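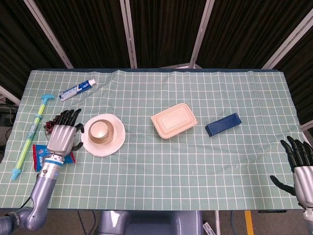 Nothing on our table has a place to go back to, one reply read, so it all just stays on the cloth until we need to eat. We got several answers like it, and they changed what the project was about. We had planned to compare storage boxes. We ended up looking at tables.

What Stays on the Table: Small Items in Shared Houses
Home and Materials course, final report
Submitted 11/14/19

Background

The houses on the Usdale side of campus have one large room each for cooking, eating and studying. Most have a single table. In July we asked 12 households to let us look at theirs over two weeks. We wanted to know which things get left out, and whether a tray or a basket near the table would make a difference.

Method

Each household filled in a short form at the end of the day, before anyone cleared up. The form had four groups: food and food wrappers, tableware, bathroom items, and toys or games. Anything that didn't fit went under "other." After the first week we gave each household a shallow tray from Ondard and asked them to put it wherever they liked. We stopped the forms when we had 100 of them that were filled in completely. Forms with a blank group were left out.

The table with the green grid cloth is a fair sample of a mixed one. It has toothpaste, a snack packet, a lime-green and light blue water gun, and a paper cup on a paper plate. All four of our groups are there.

Results

Food wrappers were the most common item in both weeks. Paper plates and cups came next. Several households told us they bought paper for the summer to save on dishes, and then left it out because it did not feel like dishes.

Bathroom items surprised us. Toothpaste and sunscreen turned up in most of the houses. The usual explanation was that people unpacked shopping on the table and only put the food away. The rest waited for somebody to go upstairs.

Toys were less common but stayed longest. A water gun is long and doesn't stack with anything. One house listed the same one on every form.

The tray helped with small things such as keys and packets. It did not help with long items, and in two houses it filled up and stayed full, so the table was no clearer than before.

Tablecloths

We had no question about cloths at first and added one on the Frei Street visits. People with a cloth said they cleared the table less often, because wiping was not part of the routine. A cloth that has bunched up into folds also has to be smoothed before plates will sit flat. We have too few answers to say more.

Problems

The forms depended on people remembering. Some were clearly filled in the next morning. We also did not separate trash from things being kept, so an empty packet and a full one count the same.

Next steps

The Varnberg houses have agreed to try a hook rail by the back door for toys and a second basket at the foot of the stairs. The form will get a box for tablecloths and a separate line for trash.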